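How to Get Rid of Smells in a Microwave
Posted by Dagný Egilsson, 23 August 2018

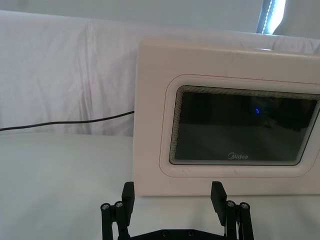
How long does it take to get a burnt popcorn smell out of a microwave?
A light smell clears in an evening. A heavy one, where the bag scorched and smoke came out of the vents, needs two rounds of steaming and a night with the door open. Greasy ovens take longer because the smell sits in the grease.

What you need

A microwave-safe bowl that holds at least 2 cups
White vinegar
Baking soda
Dish soap
A soft sponge and two clean cloths
A wooden spoon or wooden skewer
Oven mitts

Skip bleach, oven cleaner and anything with a scrubbing powder in it. They can damage the inside coating, and the fumes stay in a small closed space.

Step 1. Take out the loose parts

Lift out the glass plate and the roller ring if your oven has them. Let the plate cool before it touches water. Wash both in the sink with dish soap, then run a cloth around the groove where the ring sits. Old crumbs collect there and scorch a little more every time the oven is used.

Dry both parts and put them back in before you go on to the steam. Check that the plate turns freely.

Step 2. Steam the inside

Put 1 cup of water and 2 tablespoons of vinegar in the bowl. Stand the wooden spoon in it so the water does not boil over all at once. Heat on high for 3 minutes, then leave the door shut for another 5. The steam loosens what is stuck to the walls and ceiling.

Open the door slowly and use the mitts. The bowl will be very hot.

If you can't stand vinegar, use half a lemon, squeezed and dropped in the water. It works nearly as well on fish and curry. For smoke I would stick with vinegar.

Step 3. Wipe in the right order

Start with the ceiling, then the back, the sides and the floor. Rinse the sponge often. Do not soak the small flat cover on the side wall (on most ovens it looks like a piece of stiff card). Wipe it gently and let it dry. If it is burned through or has a hole in it, stop using the oven until you have a new one that fits your model.

Finish with the door. Clean the inside of the window, then go along the edge where the door meets the oven. People miss this strip, and it holds a lot of grease. Use a damp cloth with one drop of soap and then a second cloth with plain water.

Step 4. Leave baking soda in overnight

Pour half a cup of baking soda into a dry bowl and set it inside. If the smell is mild, close the door. If it is strong, leave the door open a few inches and put a note on the front so no one starts the oven with the bowl in it. Throw the soda out in the morning.

If it still smells

Check the vents. Unplug the oven, pull it away from the wall and wipe the slots on the outside. Smoke leaves a yellow film there. Built-in ovens over a stove often have a charcoal filter as well, and a charcoal filter can't be washed. It has to be replaced.

Do not open the casing yourself. There are parts inside that hold a charge after the plug is out. A hot electrical smell, or a smell that comes back each time the oven runs empty of food spills, is a job for a repair shop.

Comments

Mikkel Briem
Did steps 2 to 4 after a bad bag of popcorn. Needed the steam twice. Coffee grounds in place of baking soda also worked for me, but then it smelled of coffee until the weekend.

Dagný Egilsson
Coffee is fine if the grounds are dry. Wet ones go moldy if you forget them.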